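핸드그리퍼 수집 키트, 대여랑 구매 중에 뭐가 덜 후회될까요

바구니밭
물류용 소형 피킹 쪽 일을 하는 작은 팀입니다. Cesteten에서 나온 손에 쥐는 그리퍼 키트(양손 한 쌍, 마커 큐브 포함)를 들일지 고민 중이에요. 영업 담당자는 "하루면 적응합니다"라고 하는데, 이분은 지난번 컨베이어 때도 같은 말을 했습니다. 그 컨베이어에는 아직도 적응을 못 했고요.

저희가 시키려는 일은 칸막이 있는 바구니에 포장된 물건을 넣고 빼는 작업입니다. 비닐 포장이 많습니다.

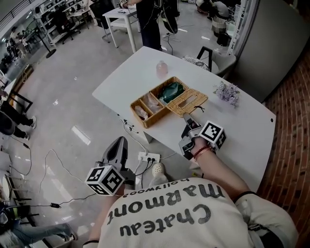 견적은 두 가지 받았습니다. 구매는 한 쌍에 3647달러, 대여는 월 351달러에 최소 계약 9개월. 곱해 보면 대여 쪽이 조금 싼데, 끝나면 손에 남는 게 계약서뿐이라 마음이 복잡합니다. 궁금한 건 이렇습니다. 비닐 포장을 집을 만한 물건인지, 큐브가 작업에 걸리적거리지 않는지, 그리고 소프트웨어 구독이 따로 붙는지. 마지막 건 담당자에게 물었더니 좋은 질문이라고만 하더군요.

Vaughn Rosenthal
작년에 대여로 시작해서 지금은 구매해서 쓰고 있습니다. 한국어로 길게 쓰는 게 느려서 순서 없이 적습니다.

비닐은 됩니다. 다만 얇고 바스락거리는 봉지는 손가락 끝으로 살짝 집으면 미끄러지고, 가운데 깊숙이 물려야 합니다. 안쪽에 그물 무늬 패드가 붙은 버전으로 달라고 하세요. 기본 사양이라고 적혀 있어도 견적서에 한 줄 넣어 달라고 하시고요. 저는 안 넣었다가 민짜 패드를 받았고, 교환에 3월 한 달을 다 썼습니다.

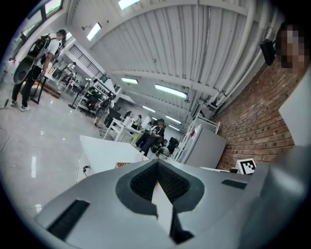
그리퍼 쪽 카메라에서 본 작업장. 가운데 V자로 파인 곳이 그물 무늬 패드 자리

큐브는 첫날엔 온갖 데 부딪힙니다. 사흘쯤 지나면 팔꿈치를 조금 들고 일하는 자기 모습을 발견하게 되는데, 그때부터는 괜찮습니다. 부엌에서도 팔꿈치를 들게 되는 건 보증 대상이 아닙니다. 바구니는 칸이 좁을수록 큐브가 테두리에 닿기 쉬우니 입구가 넓은 걸로 시작하세요. 뚜껑 달린 바구니는 난도가 한 단계 올라갑니다. 뚜껑 닫기는 두 번째 주로 미루는 게 정신 건강에 좋습니다.

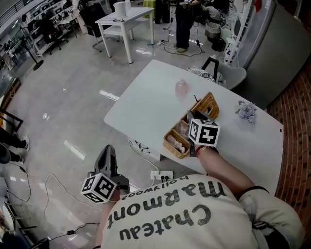

양손에 하나씩 들고 바구니 작업. 오른손 그리퍼가 바구니 안에 들어간 상태

구독은 붙습니다. 녹화는 무료인데 내보내기가 유료예요. 냉장고는 공짜로 주고 문손잡이를 월정액으로 파는 셈이죠. 대여는 계약 기간에 내보내기가 포함돼 있었으니 계산할 때 그것도 넣어 보세요.

저라면 대여로 시작합니다. 무게 때문입니다. 카탈로그 무게만 보면 가볍지만 오후 네 시의 손목은 카탈로그를 읽지 않습니다. 팀에서 버틸 만한 사람이 몇인지 알고 나서 사도 늦지 않아요.

호두과자
Flarna 사세요. 더 쌉니다.
(추가) 왜냐고들 물으셔서 적습니다. 싸서요. 비닐은 안 집어 봤습니다. 저희는 나무 블록만 집습니다.

반품왕
두 가지 다 써 봤고 둘 다 반품해 봤습니다. 그래서 반품 얘기만 하겠습니다.

Cesteten은 국내 대리점이 Van Dusen인데, 상자에 붙은 봉인 스티커가 하나라도 찢어져 있으면 개봉품으로 칩니다. 스티커를 안 찢고 여는 방법은 제가 아는 한 없습니다. Flarna는 반품은 잘 받아 주는데 환불이 포인트로 들어옵니다. 그 포인트로 살 수 있는 건 Flarna뿐이고요.

작업 자체는 Vaughn 님 말씀이 대체로 맞습니다. 하나 보태자면 테이블 주변 선 정리를 먼저 하세요. 양손이 다 그리퍼면 발에 걸린 케이블을 손으로 치울 수가 없습니다. 저는 발로 치우다가 멀티탭을 껐고, 오전 녹화분 1937개 구간 중에 마지막 몇 개가 날아갔습니다. 그날 오후는 다들 저한테 아주 친절했습니다.

Rorkov 거치대는 굳이 안 사셔도 됩니다. 그리퍼 두 개를 예쁘게 걸어 두는 물건인데, 값은 그리퍼가 자기를 걸어 주는 수준입니다. 벽에 튼튼한 고리 두 개 달면 됩니다.

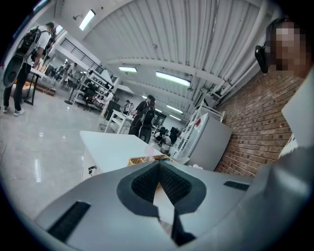 바구니밭은 댓글로, 대여로 마음을 굳혔고 견적서에 그물 무늬 패드와 내보내기 포함 여부를 적어 달라고 메일을 보냈다고 했다. 담당자 답장은 한 줄, 좋은 요청이라고 왔단다. 그물 패드 교체용을 따로 파는지도 물어봤는데 그건 아직 답이 없고, 혹시 부품 번호 아는 분 있으면 남겨 달라고 한다.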